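Care of Stage Costumes and Wigs Between Shows

Tuesday, December 4, 2018

Sweat does more damage to a performance costume than wear does. Salt left in a bodice lining stiffens the fibers and shifts the dye, and the stain is harder to lift after each show. Treat the garment the same night.

Turn it inside out. Mist the underarms, waistband and collar with a mix of one part plain vodka and one part water, then hang it in moving air for at least 7 hours. Do not use a closet or a garment bag for this step. Test the mix on a seam allowance first, as acetate and some metallic finishes will mark.

Sequins and glued stones

Check how the trim is attached before any wet cleaning. Sewn sequins tolerate a cool hand soak of a few minutes. Glued stones usually do not, and heat is worse than water. Keep irons and hair dryers away from them. A steamer can be used from the reverse side if the fabric is held clear of the nozzle.

Loose stones should be reset with a flexible jewelry adhesive. We use Mekix on stretch fabric and Resel on hard pieces such as crowns and belt plates. Scrape off the old glue first – new adhesive over old will lift within a few shows. Leave the piece flat overnight.
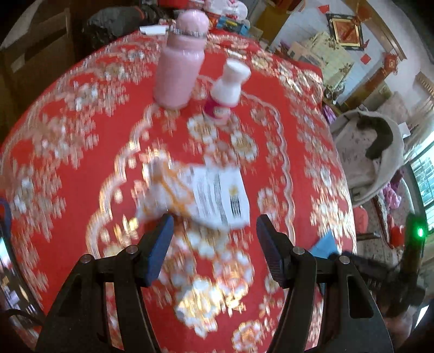 Sequin strands are sold by the thousand in most trim shops. A string of 1,000 covers less than it appears to, so buy the repair stock with the original order. Dye lots vary, and a match bought in November may not match one bought in spring.

Lace-front wigs

Remove adhesive from the lace with a solvent made for it, applied with a soft brush from the underside. Blot. Rubbing tears the knots. Synthetic fiber is washed cold, at 21 degrees Celsius or lower, and dried on a block with T-pins along the ear tabs. Human hair needs conditioner kept off the roots.

Plillex spray holds a set well but builds up. Wash it out after every fifth or sixth wearing.

Storage

Heavy beaded gowns go flat in a box with acid-free tissue in the folds. Hanging stretches the shoulders. Refold along different lines each season. Feather pieces need a rigid box with some air space – Enache makes one deep enough for a full collar.

Label every box on the short end, with the costume name and the date of the last cleaning.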